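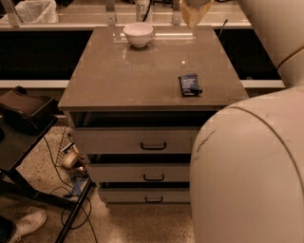
The Zelthorpe community center has finished clearing out its ground-floor rooms, and the surviving furniture goes on sale in December to anyone with a van and low expectations. Among the better lots is a drawer cabinet with a glossy taupe-gray top and three light gray drawers, each with a black handle, currently holding up a small white bowl. The bowl is not included. Several people have already asked about the bowl.

Jalen Esposito, who runs the sale, put the asking price for the cabinet at 46 dollars and has turned down two lower offers, one of them involving firewood. "It has drawers, and they open," he said, when pressed on what made it worth the money.

The clearance produced around 310 items, a good share of them extension cords. Anything left over goes to the Skolamley reuse store, which has agreed to take chairs but would like it known that it is full of chairs.

Doors open at 9 a.m. at the Cesby Street entrance. Bring cash and someone who can lift. Parking is behind the Chidiac bakery, where the owner asks that wardrobes not be leaned against the window again this year.

Last updated: 4:10 p.m.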